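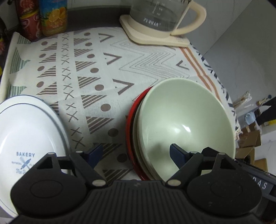 Section 3. Setting Up and Recording with the Hand-Held Gripper

This section is for student teams in the Cloldale robotics club who are collecting demonstrations for the table-clearing task. Read it through before your first session. Teams who have already completed Section 2 (charging and storage) can begin at 3.2.

3.1 What you need

Hand-held gripper with both fingertip pads fitted
Ultel recording unit and its cable
Task sheet for the day
Patterned tablecloth
Dishes for the task: at least one plate and two bowls
Background items, such as a kettle, a bottle or a storage container
Soft cloth for cleaning the pads and the lens

The background items stay on the table during recording. The gripper should be used in a setting that looks like a table at home, so do not clear everything away except the dishes.

CAUTION: Do not record with a kettle that is plugged in or has hot water in it. Unplug the base first and keep the cord off the floor where the operator will stand.

3.2 Preparing the table

1. Spread the tablecloth over the table and smooth out any folds. A fringe may hang over the edge, but keep it away from the side where the operator stands.

2. Put the background items toward the back of the table. Leave the front half clear for the dishes.

3. Set out the dishes as shown on the task sheet. For Level 1, all dishes lie flat with space between them. For Level 2, bowls may be nested. For Level 3, plates and bowls may also be tilted or stood on their sides.

4. Check that no dish is closer than 15 cm to the table edge.

5. Move bags and spare boxes away from the operator's feet. They can stay in the room as long as there is a clear path around the table.

Note: A plate with printing on it is fine to use. Turn it a different way for each recording so that the lettering is not always in the same position.

CAUTION: Use only dishes from the club shelf. Glazed bowls chip easily when one knocks against another, and a chipped rim will cut the fingertip pads. Take a chipped dish out of use at once.

3.3 Checking the gripper

Do this check at the start of each session and again whenever the gripper has been dropped.

1. Hold the gripper by the handle with the fingers pointing away from you.

2. Open and close the fingers slowly. Both should move together and stop at the same point. If one lags, look for crumbs or thread caught in the linkage.

3. Look at the pivot caps on each finger. Press any loose cap back into place with your thumb. Do not use glue.

4. Pull lightly on each fingertip pad. A pad that slides or turns must be refitted before you record.

5. Wipe the pads with a damp cloth and let them dry. Even a thin film of soap is enough to make a glossy bowl slip.

6. Wipe the lens with the dry part of the cloth.

Note: Pads wear faster on the inner edge. Swap left and right after every 14 sessions and write the change in the log.

3.4 Connecting the recording unit

1. Plug the cable into the gripper first, then into the Ultel unit.

2. Switch on the unit and wait for the steady green light. A blinking light means the storage card is missing or full.

3. Check the live view. Both fingertips should be visible near the bottom of the picture, with the dishes between or beyond them. If you can see only one fingertip, the camera mount has turned. Loosen the mount screw, straighten the mount and tighten it again.

4. Look at the bright spots on glossy dishes. A small highlight inside a bowl is normal. If the whole inside of the bowl shows white, close the blinds or move the table farther from the window.

5. Enter your team name and the task level.

3.5 Recording a demonstration

1. Stand facing the front of the table. Start with the fingers open and the gripper above the cloth.

2. Press the record button and hold still for three seconds.

3. Move toward the first dish at a slow, even speed. For nested bowls, always take the inside one first.

4. For a bowl on its side, put one fingertip inside the rim and the other outside, then close the fingers until the bowl is held. Do not squeeze past that point.

5. For a tilted plate, approach from the edge with the most open space. Keep the fingertips off the tablecloth while you close them. If a pad catches the fabric, open the fingers, back away and try again.

6. Lift the dish straight up before moving sideways. This matters most with nested dishes, where a sideways pull drags the whole stack.

7. Set the dish down in the place given on the task sheet and open the fingers fully.

8. Repeat for the other dishes, then hold still for three seconds and press the button again.

A missed grasp does not spoil a recording, provided you recover and finish the task. Keep it and mark it "retry" in the log. A recording in which a dish falls off the table should be marked "stop" — the coach will decide whether to keep it.

Change the layout after each recording. Teams should aim for seven usable recordings per session. More than that in one sitting usually means tired wrists and hurried movements.

Other people may be in the room while you record, but ask them to stay back from the table and keep their hands out of the work area.

3.6 Common problems

Bowl slips out when lifted
Clean both pads again. If it still slips, take hold closer to the middle of the rim and close the fingers a little farther.

Tablecloth moves with the dish
The fingertips are too low. Raise the gripper slightly before closing. Clips may be used at the back corners of the cloth, but not at the front.

Fingers do not open all the way
Disconnect the cable, then clear the linkage with the small brush from the kit. If this does not help, put the gripper in the repair bin with a note. Do not take the fingers apart yourself.

Recording ends early
Check the storage card and the cable. The plug at the gripper end can work loose when the operator turns the wrist.

3.7 Ending the session

1. Switch off the recording unit before unplugging the cable.

2. Copy the recordings to the team folder and check that the last file opens.

3. Wash and dry the dishes. Shake out the tablecloth and fold it.

4. Close the fingers, fit the pad covers and return the gripper to its case.

5. Fill in the log, including any dish removed for damage.

For transferring recordings to the training computer before the Grandcombe meet, go to Section 4.

Cloldale Robotics Club | Team Handbook | Revised 18 Mar 2018 | Contact the club | Back to top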